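Skenden Recaps

A collection of written episode recaps for television crime drama, with one line of data per scene. Version 2.

What is inside

The collection covers 428 episodes from 7 series. Every recap was written for the project by people who watched the whole episode. We did not copy recaps from fan pages or from the press. Dialogue is retold and not quoted, except for very short phrases which the plot depends on.

Files

recaps.csv — one row per episode, with series code, season, episode number and the recap text
scenes.csv — one row per scene, with the start time, the place, the characters and the tags
characters.csv — the spelling we use for each name, and the other spellings we met
tags.txt — the list of tags with a short definition for each

Season and episode numbers follow the order of first broadcast. For the series Mundadcombe the disc order is different, and you will find it in the column disc_order. Double episodes are kept as one row if they were shown on the same evening.

How the recaps were written

A writer watched the episode once without stopping and a second time with notes. The recap must name the victim, the first suspect and the person who is guilty. It must also say in which scene the viewer learns this. Guest characters are included only when they speak.

Known problems

In the first season of Rothe, the start times are too late by the length of the opening titles. We will correct it in the next version. Some recaps of Skakska are shorter than the others, as the writer worked from a dubbed copy. Please do not use them to measure recap length.

Close-up tags

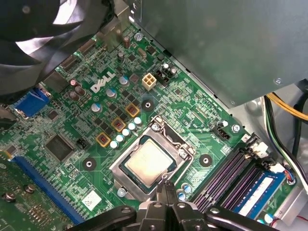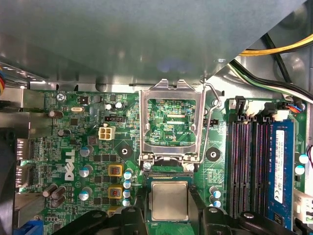
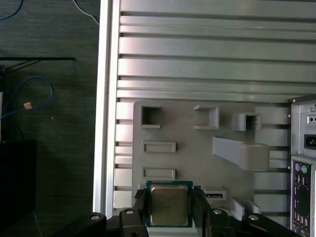 Close-up tags describe what happens to an object when no face is on the screen. We use 8 of them. The tag "held" is for an object that something is gripping, like the processor between the two fingers in the last picture. The tag "placed" is for an object resting in its position, and the first picture would get it for the processor in the socket. If the place is shown but the object is not in it — the open socket in the second picture — the tag is "absent". A scene can have more than one tag, separated by a semicolon. Please do not guess who is holding the object. Leave the column holder blank until a later shot shows it.

License

Free for research and teaching. For other use, please write to us before you download.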